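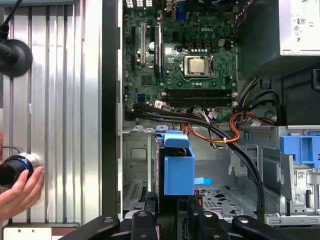 # About Mevitz

Mevitz buys, sells and examines small sculpture, mostly European bronze and spelter from the second half of the nineteenth century. We have a shop on the ground floor, a workroom behind it and a stockroom upstairs that is too warm in August. Engelbert Aigner started the business and still looks at every piece before it gets a label.

We are not easy to convince. A lot of what passes through this trade is described by people who would like it to be something better than it is, and we have been those people once or twice ourselves. So this page is mostly an account of what we believe and what we don't.

## Signatures

A signature on a bronze tells you that somebody put a signature on a bronze. It can be in the model, cut into the wax, cold-stamped afterward or copied along with everything else when a later workshop took a mold from an earlier cast. We look at the letters under magnification, and if the edges are soft where they should be crisp, we say so in the listing. We have sent back pieces with lovely signatures and kept plain ones with none.

## Foundry marks

The same goes here, only more so. Marks are easy to add and they add a good deal to the price, and that should make anyone slow down. When we list a foundry mark we give its exact wording and where it sits, and we tell you whether we think it belongs. "Bears the mark of" and "cast by" are different statements. If you see the first one on our site, please don't read it as the second.

## Patina

We don't use the phrase "original patina" unless we have a reason, and we seldom have one. Most bronzes of this age have been waxed, polished, left on a radiator or touched up with shoe cream by a well-meaning grandchild. If a surface has been redone, the label reads "repatinated." If we can't tell, it reads "surface uncertain," and we know that doesn't sell anything.

## Size, weight and the files

Bronze shrinks as it cools, so a cast taken from another cast comes out a little smaller than its parent. This is the one test in our line that we mostly trust. Engelbert began keeping measurements in a ledger and we now have 1,296 entries, each with height, base length, weight and notes on the underside. Some of the early ones are in pencil and a few are plainly wrong. We correct them when another cast of the same model comes through the door.

The ledger is also on the computer now, in a catalog program called Stekorar. It is good at finding every standing heron under 30 centimeters. It is no help in deciding whether a heron is any good, and we would be wary of software that claimed to be.

## Provenance

Family stories are welcome and we write them down as family stories. "Bought by my great-grandfather in Paris" goes in quotation marks until there is a receipt. Our best paper trail so far came with the Kuster collection, a group of animal bronzes bought over many years by a couple who kept every invoice in a biscuit tin. Even there, two of the invoices didn't match the pieces they were pinned to.

## What we charge

A written opinion costs $900 for a single piece and includes measurements, photographs of the underside and fixings, and our reasoning. The fee is the same whether we like your bronze or not. We don't take a percentage of the value, and we won't make an offer on anything we have been paid to examine - you shouldn't accept one from anybody else in that position either.

An opinion is still an opinion. We have changed our minds before, and when that happens we write to the owner and amend the file.

## Dondomine

Dondomine is our mounting and repair bench. It makes replacement marble and slate bases, re-threads loose fixings and straightens bent legs and tails. It doesn't drill old bases for lamps, and it doesn't "improve" color. New bases are marked underneath so that nobody mistakes them for old ones later, including us.

## Visiting

The shop opens at 10:30 a.m. Pieces kept upstairs need a little warning, so write ahead if there is something you want to handle. Bring a flashlight if you have a good one. Turn things over.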